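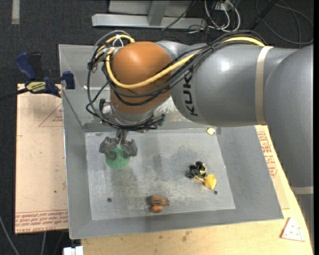 Self-supervised bin grasping

Self-supervised bin grasping is a way of teaching a robot arm to pick things up by letting it try, over and over, and keep its own score. No person labels the pictures. The arm reaches into a bin, closes its gripper, lifts, and checks whether it has something. That yes or no gets saved next to what the camera saw before the reach, and a neural network learns from the pile of yeses and nos.

I've been keeping this entry going for the Winon robotics wiki for a while now, and I work with this stuff, so forgive me if I wander into shop talk. I've tried to keep the math out of it.

Contents
1 Background
2 How it works
3 Objects
4 The Drurkstead runs
5 Problems
6 Related methods
7 See also

Background

The older way to grasp things with a robot starts with a model. You need to know the shape of the object, you work out where the fingers should go, and then you find the object in the camera view and line everything up. It works great when you have a factory full of the same bracket. It works badly on a soft toy, because a soft toy doesn't have one shape — it has whatever shape it flopped into.

The other old way is to have people draw grasp marks on photos. I did a lot of this when I started and I can tell you it's dull work, and worse, people are not very good at it. We mark where we'd put our own fingers, and a two-sided gripper is a pretty different tool from a hand.

How it works

One try goes like this. The arm moves out of the camera's view and a picture is taken of the bin. The network scores a bunch of possible grasps, each one being a spot in the bin plus an angle for the wrist. The arm goes to the best one (or, some of the time, a random one, so it doesn't get stuck in its habits), comes down, closes, and lifts. Then comes the check.

There are three common checks. You can read how far the fingers closed, you can weigh what's hanging from the wrist, or you can compare a picture from before with one from after. Finger width is the easiest and I like it for hard objects. For thin, squishy stuff it lies to you all the time, so we go with the before-and-after pictures and use width as a backup.

After the check the arm drops the object back in the bin, which mixes things up a bit, and off it goes again. Sloping walls help a lot here! Things slide back toward the floor of the bin, and the fingers have fewer tight corners to deal with.

Objects

A mixed set teaches more than a matched one. Plush and rubbery things are friendly to start with because they give when the gripper comes down a little too far. Hard plastic punishes you for the same mistake. My own preference is to begin with only a few objects in the bin, get a decent success rate, and add clutter later. Starting with a full bin gives you lots of lucky grabs, where the fingers close on something they weren't aiming at, and the network learns that aiming doesn't matter much.

The Drurkstead runs

The best known data set in our little corner is the one from the Drurkstead lab, written up in January 2021. It has 2,951 grasp tries in the training part. The first 1,000 were fully random, and 405 of those ended with an object in the gripper, a higher share than any of us had bet on. The write-up puts that down to the small work area and the soft objects, and I agree.

The network trained on those tries is called Osman. It was tested on another 1,000 grasps with objects it hadn't met in training. The part people still argue about is the wrist angle. Osman chose from a short fixed list of angles, and a later version let it pick any angle it wanted. The later version did better on long, skinny objects and no better at all on round ones, which makes sense when you think about it, since a ball doesn't care how you turn your wrist.

Problems

Wear is the big one. Fingers get chewed up, pads come loose, and cables running along the arm get bent at the same spot again and again. When the hardware changes, older data stops matching newer data, and the network can't tell you that's what went wrong. Write down every finger swap. I mean it.

Calibration drift is next. If the camera or the bin shifts by a finger's width, every stored grasp after that is off by the same amount. Clamps are cheap — use plenty.

Then there's time. A big industrial arm is strong and repeats its moves very well, but a careful lab will run it slowly, and every slow try adds up.

Related methods

Simulation training does the same trial and error with a fake arm in a fake bin, then moves the result over to the real one. The Drodetham group mixes the two, with simulated tries first and real ones at the end. Learning from demonstration takes another route, with a person guiding the arm by hand or by remote control.

See also

Bin picking
Hand-eye calibration
Grasp success check
Domain randomization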